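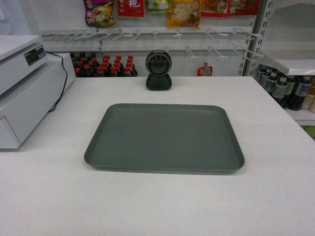 Counter position at the start area, tray empty, head camera view.

Kombo Shop Tray Set: data card

Version note: 24th July. Maintained by Elibariki Ondieki at Voteck. Replaces the June card, which described the counter task only.

Summary

Kombo is a set of 2354 recorded episodes for training policies that pick, place and carry goods in a small shop. All episodes were gathered in the Drelterach test shop, a fitted room with a service counter, hook rails and metal shelving stocked with ordinary packaged food and drink. The set is meant for imitation learning. It has also been used to fine-tune a detector for trays and bottles, though the box labels are coarse and were not drawn with that use in mind.

Task families

There are 4 task families. Names match the task field in the episode index.

counter_place: take one item from the shelving and set it down in the counter tray.
counter_clear: return the contents of the counter tray to the shelf they came from.
shelf_place: take one item and set it down in a tray on a shelf.
tray_move: carry an empty tray between counter and shelf.

The first two share a tray position, marked in the config as home. In the other two the tray may stand on any shelf level the arm can reach, and its pose is drawn afresh for each episode.

Collection

Episodes were recorded by teleoperation with the Brovau leader arms. An operator reads the instruction, presses the pedal to start, carries out the task and presses again to stop. No episode is longer than 90 seconds. Where an operator ran out of time the recording was kept and marked timeout, and these episodes are left out of the default training split.

Before each episode the head camera takes a still of the work area with the arms out of view. The stills are stored beside the video under the name start_view. They are useful for checking the reset, and for training a model to tell whether a tray is free. Both the counter and the shelf views include a good deal of background stock, which was left in place on purpose. A policy trained on bare shelves did badly as soon as the room was filled.
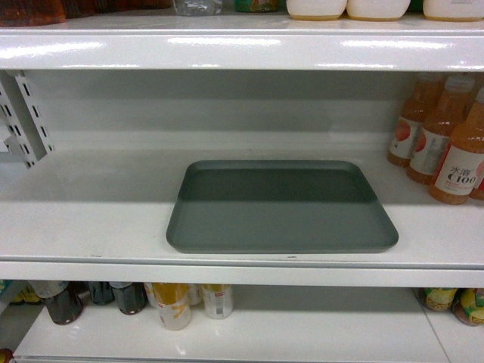
Shelf starts are harder than counter starts in two ways. Light falls off towards the back of a shelf, so the far side of a tray can be much darker than the near side, and simple thresholds on brightness will split one tray into two regions. Height is also limited by the shelf above. Tall bottles have to be brought in from the front with little lift, and operators tended to slow down at that point. Expect lower joint speeds in shelf_place than in counter_place for the same item.

Contents of an episode

video_head: colour video from the head camera.
video_wrist_left, video_wrist_right: colour video from the wrists.
state: joint positions and gripper opening.
action: commanded joint positions and gripper opening.
instruction: one sentence in English.
outcome: success, fail or timeout.
start_view: the still described above.

All streams are resampled to a common clock. Gaps shorter than 100 milliseconds are filled by repeating the last value, and longer gaps end the episode.

Labelling

Outcome was set by the operator and then checked by a second person against the head video. Where the two disagreed the second label stands and the first is kept in outcome_operator. An item counts as placed when it rests wholly inside the tray rim and the gripper has let go. An item lying across the rim is a fail, even if it is stable.

Known problems

White furniture against white walls gives poor depth at the counter edge. Treat depth there as missing.

Glossy shelf fronts reflect the ceiling lights. The bright streaks shift with the head pose and have been mistaken for gaps between products.

Product labels are partly in Chinese. The instructions use plain English descriptions of the items, and the wording was not held fixed between operators.

Trays seen under different light differ in apparent colour. Do not use colour to tell one tray from another; use tray_id.

Splits

Splits are made by session, never by episode, so that the same shelf layout does not turn up in both training and test. If you make your own split, group by session_id.

Changes since June

Added shelf_place and tray_move. Renamed scene_still to start_view. Corrected the sign of the right wrist joint in the state stream; older copies of the loader will flip it a second time and should be updated.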